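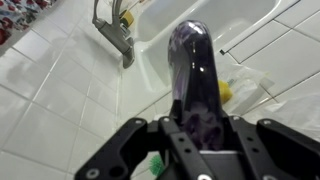
Nelu Buzatuによれば、差圧モニターの設置でいちばん時間を食うのは壁の穴あけでも配線でもなく、「どっちの部屋が高いんだっけ」と全員で図面を囲んでいる時間だそうです。同感です。図面は作業を始める前に囲んでください。

第5章 Vimico 差圧モニターの設置と初期設定

この章では、無菌調製室と前室、前室と一般区域のあいだに付ける表示器本体の取り付けから、記録ソフトBoltbridgeでログが流れ始めるまでを扱います。電源工事は第4章、校正証明書の保管については第9章です。第4章を飛ばしてきた方は戻ってください。本体は電源がなくても壁に掛かりますが、それ以上のことはしてくれません。

5.1 作業の前に

空調を設計風量で運転し、室内が落ち着いてから作業します。空調が止まった部屋の差圧はゼロです。それを見て「ゼロ点が合っている」と喜ぶ方が毎年いらっしゃいますが、ゼロ調整は5.4で別に行います。

用意するもの

・表示器本体(壁付け用ベース付き)
・圧力チューブ(赤と青)
・室内側の圧力取り出し口
・水平器
・チューブカッター
・シール材(施設で承認済みのもの)
・設置記録票 様式1646
・脚立

チューブカッターの代わりにはさみを使うと、切り口がつぶれてゆるい接続になります。ゆるい接続は設置当日にはたいてい黙っていて、適格性評価の日に口を開きます。

注意:調製作業中の部屋で穴あけを行わないでください。作業後は清掃と環境モニタリングを行い、施設の手順に従って部屋の使用再開を判断してください。本書にその判断を代わってもらおうとしないでください。本書は紙です(PDFでお読みの方には失礼しました)。

5.2 本体の取り付け

1. 取り付け位置を決めます。入室する人が扉に手をかける前に数字を読める高さと向きにします。

2. 扉の開く範囲を確認します。図面上の扉と現物の扉は、開く向きが違うことがあります。現物の扉を開けてください。

3. 壁付け用ベースを水平に当て、固定位置に印を付けます。印は消せるもので。前室の壁に残った油性ペンの十字は、以後の自己点検のたびに指摘事項として帰ってきます。

4. パネル壁の場合は、中に下地があるかを確かめてから穴をあけます。下地がないときは、パネル施工業者に補強を依頼してください。

5. 切り粉を吸引しながら穴をあけ、ベースを固定します。

6. 本体をベースの上側の爪に掛け、下側を押し込みます。カチッと音がします。音がしない場合、本体は掛かっているように見えるだけです。

7. 本体と壁の隙間をシール材で埋め、表面をならします。指でならすのはきれいに仕上がった気がするものですが、へらを使ってください。

メモ:手洗い設備の真上、吹き出し口の正面、自動扉のセンサーのそばは避けます。ほかに場所がないと言われた場合は、掲示物を一枚はがせないか交渉してみてください。前室の一等地は、たいてい古い掲示物が占拠しています。

5.3 圧力チューブの接続

本体裏側に接続口が二つあります。赤の「+」が圧力の高い部屋、青の「−」が低い部屋です。陽圧の無菌調製室なら、赤が調製室、青が前室になります。

抗がん剤などを扱う陰圧の調製室では、高いのは前室のほうです。重要な部屋は圧力も高いはずだ、という思い込みで赤をつなぐと、表示にマイナスが付きます。マイナスを消すために設定画面の「符号反転」を使わないでください。つなぎ直してください。符号反転は、隠し天井の中で誰にも手が届かなくなったチューブのために、技術部門がしぶしぶ残した機能です。

1. 各部屋の圧力取り出し口を取り付けます。気流が直接当たる場所、棚の裏、将来冷蔵庫が置かれそうな場所は避けます。最後の条件については、薬剤部に一度だけ聞いておくとよいでしょう。二度聞くと答えが変わります。

2. チューブを直角に切り、奥まで差し込みます。軽く引いて抜けないことを確かめます。

3. チューブを配線します。急な曲げを作らず、たるみに水がたまらないよう、途中に谷を作らないでください。

4. 天井裏を通す部分には両端に行き先の札を付けます。「調製室」だけでは足りません。部屋番号まで書きます。

5. 壁の貫通部をシールします。

6. 赤と青の行き先を様式1646に記入し、接続した人とは別の人が確認して署名します。

注意:余ったチューブを本体の裏に丸めて押し込まないでください。折れます。折れたチューブの先の差圧は、驚くほど安定して表示されます。

5.4 電源投入とゼロ調整

1. 分電盤の該当ブレーカーを入れます。表示部が点灯し、機種名のあとに「準備中」と出ます。

2. 「準備中」が消えるまで待ちます。ボタンを押しても早くはなりません。押した回数は記録に残ります。

3. 表示が出たら、5分間そのまま通電します。

4. 赤と青のチューブを両方とも本体から外し、接続口を開放します。

5. 「設定」を長押しし、「ゼロ調整」を選びます。

6. 数字が落ち着いたら「確定」を押します。

7. チューブを元どおりに差し込みます。赤は「+」、青は「−」です。5.3の内容ですが、この手順で入れ替わる例がいちばん多いので、もう一度書きました。

8. 扉を閉めた状態で表示を読み、校正済みの基準器の値と比べます。差が施設の許容範囲を超えた場合は使用を開始せず、販売店Lodisに連絡してください。

メモ:片方のチューブだけを外してゼロ調整をすると、本体は素直にそれをゼロと信じます。疑うという機能は搭載していません。

5.5 警報の設定

工場出荷時、警報は「切」になっています。開梱したとたんに鳴り出す機器は歓迎されないからですが、そのまま忘れられた機器も相当に静かです。必ず設定してください。

1. 「設定」→「警報」を開きます。

2. 下限値を入力します。値は施設の適格性評価と手順書で定められたものを使います。本書の画面例に出てくる17 Paは、画面の見た目を示すための数字です。そのまま写さないでください。

3. 必要に応じて上限値を入力します。差圧は高ければ高いほどよいと思われがちですが、高すぎる部屋では扉が閉まりにくくなり、扉枠が笛のように鳴ります。

4. 遅延時間を入力します。扉を開ければ差圧は下がります。そのたびに鳴らせば職員は警報に慣れ、慣れた警報はほどなく壁紙になります。一方で、遅延を長く取りすぎると、扉を台車で押さえたまま世間話を終えられるようになります。入退室の実測に基づいて決め、根拠を記録してください。

5. 警報音量を選びます。「小」は、送風機の音がある前室では聞こえないことがあります。

6. 「保存」を押します。押さずに戻ると、入力した値は破棄されます。確認の画面は出ません。次の版で出るようになる予定です(前の版の説明書にもそう書いてありました)。

警報の試験

扉を開けたまま保持し、設定した遅延時間のあとに音と赤い表示が出ることを確かめます。続いて扉を閉め、表示が戻ることを確かめます。赤い表示が消えても、警報の履歴は残ります。履歴の消去には管理者権限が必要で、消去したという履歴がまた残ります。

注意:試験の前に、調製室で作業中の人がいないことを確認し、関係部署に知らせてください。知らせずに鳴らした場合、電話は設置担当者にかかってきます。

5.6 Boltbridgeへの接続

1. 本体下面のふたを開け、ネットワークケーブルを差します。ふたを閉め、パッキンがはみ出していないか見ます。

2. 記録用パソコンでBoltbridgeを起動し、「機器の追加」を選びます。

3. 一覧に本体の製造番号が出たら選択します。出ない場合は情報システム部門に連絡してください。ケーブルを何度も抜き差しするのは気持ちの整理には役立ちます。

4. 機器名を付けます。部屋番号と、どの部屋に対する差圧なのかを両方入れてください。「新しいやつ」「テスト」「テスト2」は避けます。監査の席で読み上げられる名前だと思って付けてください。

5. 記録間隔と保存先を設定します。

6. 時刻を施設の基準時計に合わせます。手動で合わせた場合は、様式1646の備考欄にその旨を書きます。

7. 扉を一度開閉し、グラフに谷が現れることを確かめます。隣の部屋のグラフに谷が出たら、手順4の名前が入れ替わっています。

8. ネットワークケーブルを抜き、本体側に記録が保持されることを確認します。差し直して、抜けていた区間が補完されれば完了です。

利用者の登録

共有アカウントは作れません。作れるようにしてほしいという要望は頻繁にいただきますし、お気持ちもわかります。作れません。退職者のアカウントは無効にし、削除はしないでください。過去の署名が宙に浮きます。

5.7 表示とエラー

「---」
測定範囲外です。チューブの外れ、または接続口のふさがりを確認します。輸送用の保護キャップが付いたままのことがあります。キャップは透明です。設計会議で色を付ける案も出たと聞いています。

「LO」
下限値を下回っています。扉、パスボックス、空調の順に確認します。パスボックスの扉は、両側とも「自分は閉めた」と証言されるのが普通です。

「HI」
上限値を上回っています。排気側のダンパーとフィルターを確認するよう、設備担当に依頼します。

「CAL」
校正期限が近づいています。音は鳴りません。期限を過ぎると鳴ります。

「358」
内部メモリの書き込みエラーです。電源を入れ直さず、Boltbridgeへの転送が終わっているかを確認してからLodisに連絡してください。電源を入れ直すと表示は消え、未転送の記録も一緒に消えます。直ったように見えるぶん始末が悪いエラーです。

表示が小刻みに揺れる
取り出し口に気流が当たっていないか確認します。「平均化」の値を大きくすれば揺れは見えなくなりますが、先に取り出し口を見てください。

表示がまったく動かない
扉を開けても変化がない場合は、チューブの折れか詰まりです。動かない数字は模範的に見えるので、発見が遅れます。日常点検では、値を読むだけで終わらせず、扉の開閉で動くことも見てください。

5.8 日常の扱い

毎日の作業開始前に、扉を閉めた状態で値を読み、記録します。Boltbridgeが自動で記録していても、目視の確認を省くかどうかは施設の手順によります。

清拭には施設で承認された消毒剤を使い、布に含ませてから拭きます。表示部に直接吹き付けないでください。圧力取り出し口は外周だけを拭き、穴に布を押し込まないようにします。消毒剤のあとに残る白い筋は故障ではありません。拭き残しです。

表示部に付せんを貼らないでください。「この数字は気にしないで」と書かれた付せんが貼られていた施設があります。気にすべき数字でした。

8月など外気の湿度が高い時期は、冷えた天井裏のチューブ内で結露することがあります。値がゆっくりずれていくときは、5.3の手順3に戻って谷がないか調べてください。谷は、ほかの工事業者がケーブルを通した際に作っていくこともあります。

5.9 引き渡し

1. 様式1646の全欄を埋めます。該当しない欄には斜線を引き、署名します。空欄は、あとから誰かの想像力で埋まります。

2. 警報試験の結果とBoltbridgeのグラフを印刷して添付します。

3. 使用者への説明を行います。最低限、値の読み方、警報が鳴ったときの連絡先、「消音」を押しても差圧は回復しないことの三点を伝えてください。

4. 輸送用の箱は、初回校正が終わるまで保管します。校正のために本体を返送する際、この箱を使います。ほかの箱で返送された場合、輸送中の破損は保証の対象になりません。

5. 管理者パスワードを初期値から変更します。初期値は本体裏面のラベルに印刷してありますが、本体はすでに壁に付いています。読み方は付録Bを参照してください。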